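4.2 Comparing the wrist and overhead views on soft garments

Rigid objects had been kind to us. With cups and boxes, the two controllers gave much the same answer whichever camera they were fed, and we were tempted for a while to leave the matter there. Clothing was where they began to drift apart, and so we gave the better part of November to it, using sports tops and other loose garments, with a lift and a short hold as the only task. Figure 4 shows what each kind of camera had to work with.
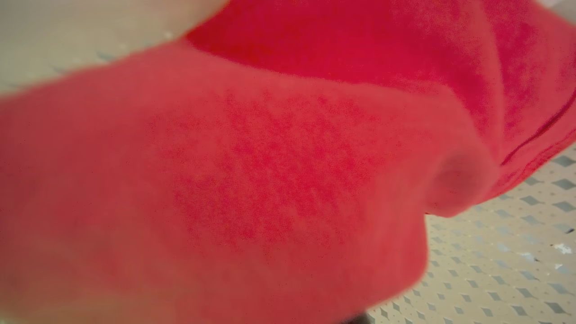
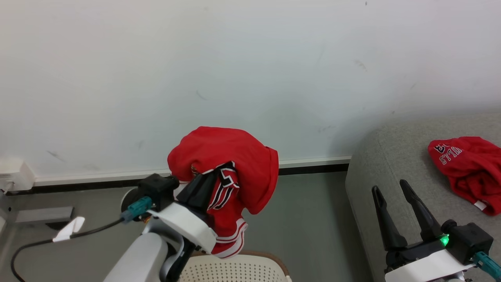
Figure 4. Red fabric in the garment trials: close up from a wrist camera (first), and a lifted jersey from the head camera (second).

We ran 84 trials in all, on the same two-arm setup as in Section 3, and swapped only the controller and the camera stream that it was allowed to use. The first controller, Brevberg, plans the whole lift before the arm moves and then follows the plan quite faithfully. The second, Uludex, plans a short stretch at a time and looks again before each one. Both were set up by Nandini Gowda, who took care to give them the same speed limits and the same closing force, and both could reopen the gripper and try again for up to 30 seconds before the trial was counted as failed. Garments were dropped by hand from waist height before every trial, so no two starting piles were alike, and we made no effort to smooth them out.

We should say a word about what we counted as a good lift, for we changed our minds on this more than once. Our first rule was that the garment had to clear the surface entirely. That seemed fair until we noticed that a long sleeve could still be trailing while the grip itself was perfectly sound, and a tiny sock would pass the test with the fingers barely holding it. In the end we asked that the grip survive a slow swing of the arm to one side and back, and we let the hem hang wherever it liked. Macarena Cordero and Lavanya Achari scored every trial separately from the recordings, without knowing which controller had been running, and the few cases where they disagreed were watched again by all of us over coffee on a Monday.

With the head view alone, both controllers were good at getting the arm to the right part of the pile and rather poor at the last small step. From that height a fold and a shadow look a great deal alike, especially when the garment is one color throughout, and the fingers would often come down neatly across a flat stretch of cloth and close on very little. Brevberg suffered more from this, as one would expect of a planner that commits early. Uludex usually caught the mistake, though it spent a good deal of its time going up and down over the same spot before it did.

The wrist view had the opposite trouble. It was given to the controllers on its own in 35 of the trials, and in these the small creases worth pinching came through clearly, at least until the camera got very near. Past that point the cloth could take up nearly the whole view, and the controller had no way to tell whether it was over a collar, a sleeve or the middle of the back. We had hoped that a wider lens would settle this. Vimala Kulkarni tried one on the left arm for an afternoon – it did bring in more of the table, but the creases became so small that the grasp detector stopped finding them, and we went back to the original.

Using both streams together was the better choice for either controller, and the gain was larger for Uludex. The arrangement we kept is a plain one. The head view picks the region and brings the arm over it, the wrist view takes over for the approach, and the head view is consulted again after the lift to judge whether the garment has come up with the arm. We did try blending the two throughout, with weights that shifted as the gripper came closer, and we are still fond of the idea, but the hand-off was easier to tune and much easier to explain when something went wrong.

One difficulty remains that neither camera helps with. When two garments of the same color overlapped, both controllers tended to treat them as one, and the grasp would gather a little of each. Indira Iyengar has since been testing the Otow edge model on recordings of these cases, and we return to her results in Section 5.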